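Chapter 2: Laying the Cloth

25 shares | 2 comments

Before we come to plates and spoons and all the pleasant business of a full table, I should like us to spend a little while with one bowl and one cloth. My old teacher at Geltarport, Ekkachai Kamolrat, began every course this way, and I grumbled about it then -- as you may be grumbling now!
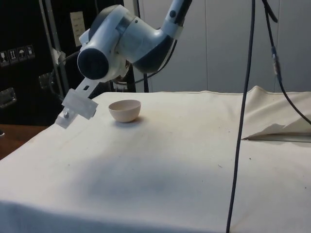
Why begin with a plain cloth?
A plain cloth lets you see where a bowl sits and how its shadow falls, and a pattern would only distract you.

Take your time over the smoothing. Work from the middle outwards with the flat of your hand, and don't fret over every last crease, for a heavy cloth has a mind of its own.

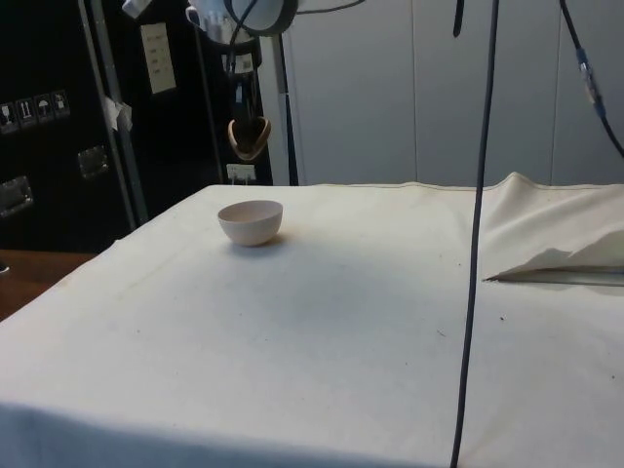 Once you are content with the cloth, walk round to the far side and look back at your work. Nithin Chacko, who taught with me at Momovbridge, used to sit down on each chair in turn, and I have come to think he was quite right.

Labels deserve a word too, as you will meet them on all sorts of things and from every angle.
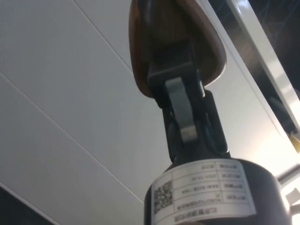
Fig. 2.3 A printed label on a curved surface, seen upside down.

Washing comes next, and I would ask you to be gentle with old linen and canvas alike. Marks do gather over the years -- the small orange-brown stain left of the middle in Fig. 2.4 is the sort I mean -- and a good soak overnight is the kindest first step.
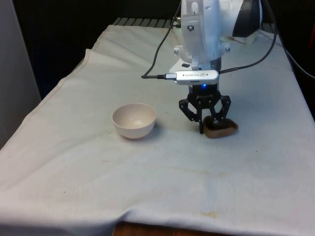 Storage is the part my students most like to skip. Find a dry shelf, roll the cloth loosely, and keep your bowls near it so that everything comes out together. A pale round bowl on an off-white cloth, like this one, makes a quiet pair, and I would happily store the two side by side. We shall return to shelves in the exercises.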